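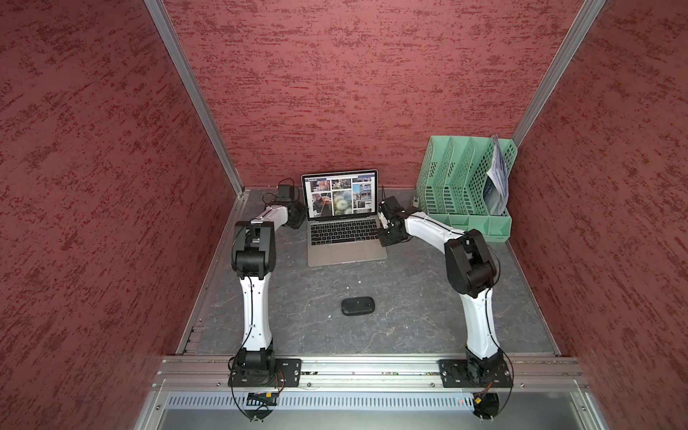
Workplace Guides: Desk and Document Care

How to Reset a Shared Desk at the End of a Session

Shared desks at the Skusudcombe office are used by several people in the course of a day. The procedure set out on this page applies to any desk equipped with a laptop and an upright file organizer. It takes roughly 15 minutes the first time and considerably less once the arrangement is familiar.

Before you begin

Have a dry microfiber cloth and a recycling tray within reach. Save any open work. Food and drink should be removed from the desk before papers are handled.

Step 1. Clear the surface

Move loose items to one side and wipe the surface from back to front. Do not spray cleaner directly onto the desk while a laptop is on it. Apply a small amount to the cloth instead, and keep the cloth away from the ports.

Step 2. Position the laptop and mouse

Place the laptop toward the back of the desk with the screen facing the chair. Leave enough room in front of it to rest both wrists. The mouse belongs next to the laptop on the side of the hand that will use it - left-handed staff may move it, and the next person should feel free to move it back.

Close any personal pages, including social media and image boards, and sign out of each account. Closing a browser window does not sign you out. Wipe the keyboard with the cloth only after the laptop has been shut down, so that no keys are pressed by accident.
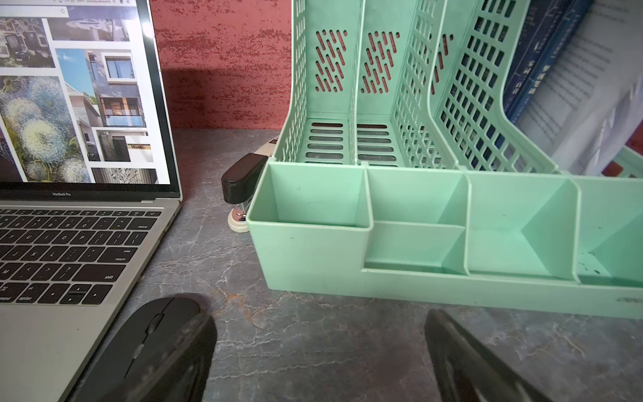 MacBook Pro and black wireless mouse. Sign out of open web pages before leaving the desk.

Step 3. Sort the papers

Divide papers into those that are still in use and those that are finished with. Current papers go upright in the organizer, with the printed side facing the same way throughout. Place the bundle in one slot and tap the lower edges level before letting go. A slot should hold no more than 30 sheets; thicker bundles tend to fan out and lean. 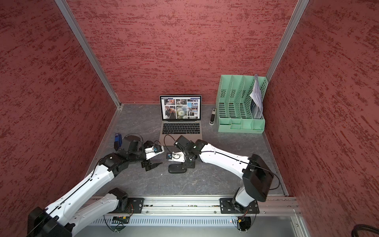 Small supplies are handled last. Clips and notes go in the low compartments at the base of the organizer, and the stapler is kept between the organizer and the laptop, where either hand can reach it. Refill the stapler if it is nearly empty. Spare staples are stored in the Kostiuk supply cabinet, second shelf.

Step 4. Final check

Confirm that all accounts are signed out and that no confidential papers remain in the organizer. Faulty equipment should be reported through the Edura request form, with the desk number included.

Related guides: Labeling Shared Files; Borrowing a Laptop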